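# Keeping the Cirnus cell running: setup and maintenance of a two-arm bench cell

## 1. Background

The Cirnus cell is a bench enclosure with two small arms mounted on one aluminum rail. It was built by an earlier student group and passed to me at the start of the semester with a folder of notes, a box of spare servos and a list of known faults. My project was to get the cell back to a state where other groups could book it, and to write a maintenance routine that a new student can follow without help.

I didn't change the arms themselves. The links, the brackets and the controller boards are the ones I was given. What I changed was the mounting, the cable routing, the homing procedure and the way faults are logged.

My supervisor was Reto Rüegg. Catríona Rafferty looked after the workshop and read the draft of the routine.

## 2. Condition at handover

The main faults in the folder were these:

- The right arm lost its home position between sessions.
- The left wrist servo dropped off the bus when the arm was stretched out.
- The base plate screws worked loose.
- The grippers didn't close to the same width when given the same command.

The old log was a text file called Hanrahan, after the bench where the cell used to stand. It had 474 entries, most of them a single line such as "left wrist lost again, restarted." I sorted them by fault. The wrist dropout was the most common by a wide margin, and 53 entries were about loose screws or a base that had shifted. The rest were software errors, homing faults and notes that I couldn't place.

## 3. Mounting

Each arm stands on a black metal base plate fixed to the front rail. I took both plates off, cleaned the rail grooves and found metal dust and two wrong-size nuts under the right plate. These nuts could turn inside the groove, so the screws felt tight before they were.

I replaced all the nuts and used a medium threadlocker from Furnex on the screws. The order for refitting is:

1. Place the plate on the rail and start all screws by hand.
2. Push the plate against the end stop.
3. Tighten in a cross pattern, first lightly, then fully.
4. Draw a paint pen line across each screw head and onto the plate.
5. Leave overnight before running the arm.

The paint line is checked at the start of each session. If the two halves of a line don't meet, the arm isn't run until the plate has been refitted. I had one case of this, in February, on the left plate. I had skipped step 5.

## 4. Cabling

The wrist dropout took most of my time. I first suspected the servo and swapped it for a spare, which made no difference. I then swapped the controller board with the same result. The fault only came when the elbow was near full stretch, so I moved the arm slowly by hand with the power on and watched the bus monitor. The dropout came at the same angle each time. The cable was too short between the last clip and the wrist connector, and it was pulling on the connector.

The new cables are longer and run in a high loop above the wrist, then back along the upper link to the shoulder housing. Small white clips hold the straight part on the left arm. The loop has to be large enough that the wrist can turn all the way in both directions without the cable going tight. It also has to stay out of the space between the grippers, where it could be caught.

Below the rail I left the wiring mostly as it was. It is untidy, and tracing a single wire there is slow, but the connections tested good and I didn't want to bring in new faults late in the project. Each side has its own small circuit board, and the LEDs on it are the first thing to look at when an arm doesn't respond.

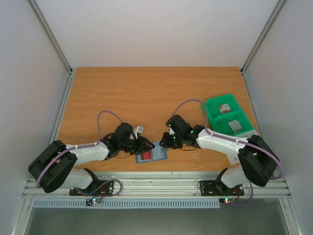 Catríona Rafferty thought the cable loops were the right fix but disagreed with leaving the lower wiring alone. Her comment on the draft was that the next person would lose an afternoon to it, and that labels on both ends of each wire would cost less than an hour. She also asked for the connector type to be written down, as the old notes only said "the usual ones."

I accepted both points. The connector type is now on the first page of the routine. The labels are still to do and are listed in section 7.

## 5. Homing and gripper matching

The home position was stored in a file that was overwritten if the program closed at the wrong moment. I changed the startup script so that it reads from a copy and only writes a new home position when the user asks for it. After this change the right arm kept its position between sessions.

For homing, both arms are first folded back toward their own side. The left arm is homed, then the right. They are never homed together – there isn't enough room above the middle of the table for both to be in the wrong place at once.

To match the grippers I closed each one on the same gauge block and read the servo position. The left gripper needed an offset of 5 counts. I put the offset in the settings file and not in the motion program, so it applies to every program that uses the cell.

## 6. Test run

I tested the cell with a program that brings the two grippers close together over the center of the table, opens and closes them, and moves them apart. It ran for 3,000 cycles over several days, always with a person in the room.

The left wrist didn't drop off the bus during the run. One stop came from the right arm, where a cable clip had slid along the link and let the cable rub on the shoulder housing. I moved the clip back and put a turn of tape under it. The paint lines on both plates still met at the end.

Reto Rüegg pointed out that the test used only one path, and that a different path could load the cables in a way I hadn't tried. I agree with this. The result holds for that motion and I can't say more than that.

## 7. Remaining work

- Label both ends of every wire below the rail.
- Repeat the test with a path that includes full wrist rotation.
- Replace the tape under the right arm clip with a proper stop.
- Move the log from the text file to Stovevia, the booking system the workshop already uses, so that a fault is tied to a session.
- Order spare base plate nuts. There are none left in the box.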